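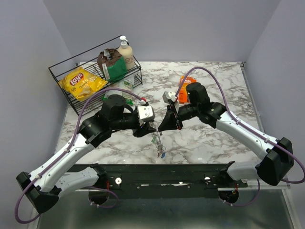 A small clear item with green and blue parts over the marble table, with the basket and the orange box. 

Firau - reuse of small household things
Progress report to the Oltis fund, second period
Prepared by Jin-sol Ryu, project coordinator, Tridudmont

1. What was planned for this period

In our first report we wrote that the large donations (chairs, lamps, kitchen goods) were moving well through the house, but the small things were not. They stayed in bags in the corridor and people stepped over them. For this period we promised three things: a fixed place for sorting small items, a simple system of containers, and a written guide which a new person can follow without asking somebody every few minutes. The first two are complete. The guide is in its second draft and I explain the delay in part 4.

2. The sorting place

The sorting place is now in the former reading room at Phromma house. We had thought to buy a new table, and there was money for it in the budget, but we kept the marble one. The pattern is white and grey, and this has one disadvantage: a very pale button or a clear bead is not easy to find on it when it falls from the bag. Tae-yang Woo proposed to put a dark cloth under such items, and we will try this in the next period. For all other things the surface is good. It is easy to wipe, and we do it at the end of every session.

The money which we did not spend on the table was moved to shelves and to a better lamp. We asked for your agreement to this change in September and we thank you for the quick answer. The shelves are fixed to the wall and they hold all containers that are closed and labelled. The lamp has not arrived. The supplier has changed the delivery date two times, and until it comes we sort small items only until four o'clock in the afternoon.

3. Sorting of small items

In this period 449 small items were sorted. The target was 200 for the first half of the period, and we did not have a separate target for the second half, so I give only the total. By "small item" we mean anything that fits in a closed hand: key rings, toy parts, hair clips, buttons, bottle stoppers, small figures and similar. A bag of identical buttons is counted as one item. I mention this because in the first report they were counted one by one and the two numbers should not be compared directly.

The container system has changed since the plan. At the beginning we had seven categories and it was too many. People stood with an item in the hand and could not decide if it is "decoration" or "toy". Now the first decision is only between the basket and the orange box. The basket is for things which can go out again as they are. The orange box is for things which need some work: washing, a new ring, a missing part. The finer categories come later, when the basket is emptied on the shelves side of the room. With this change the sessions became calmer and also the mistakes are fewer, although we did not measure the mistakes before and cannot give you a proper comparison.

Clear plastic things were the most difficult group. Many of them arrive with small coloured parts attached, and it is often not clear at first look if a part belongs there or was caught on it in the bag. The present rule is to lift the item up from the table and to look at it from more sides before deciding. It takes more time than with a wooden or a metal thing. Scratches also show only when the light comes from the side, so the missing lamp is felt most in this group.

4. The written guide

The first draft was written by me and it was too long. Tae-yang tested it with two new helpers and both stopped reading at the second page. The second draft is one sheet, printed on both sides. On the front there is the order of work, on the back there are the difficult cases. The text on the back is not finished. We still do not agree what to do with things that have a name written on them, for example a child's name on a key tag. My opinion is that they should not go out again. Tae-yang thinks that the name can be removed in most cases and the item saved. We would be happy to hear if other projects of the fund have a practice for this.

The delay is six weeks against the plan. It has no effect on the costs.

5. Where the items went

The family centre in Tridudmont took most of the toys and the school took buttons and beads for the craft lessons. The rest is on the open shelf in the entrance of Phromma house, where visitors may take what they like. Things from the orange box go out more slowly. Washing is done once in a fortnight and repairs depend on who has time. At the moment the repair shelf is full and this is the weakest point of our work. I do not want to hide it in the totals.

6. Costs

Spending is inside the budget. The shelves were a little more expensive than the offer because of the wall fixings. The lamp is ordered but not paid. The detailed table is in the annex, together with the receipts.

7. Next period

- receive and install the lamp, then extend the sessions to six o'clock
- try the dark cloth for pale and clear items
- finish the back side of the guide and translate it
- two repair afternoons every month, to empty the shelf of waiting items
- decide with the family centre if they can collect by themselves, as the transport takes half a day from Tae-yang each time

If the fund wishes to visit, the mornings are best, when there is daylight in the room. Please write to me some days before so that a session can be arranged.

Jin-sol Ryu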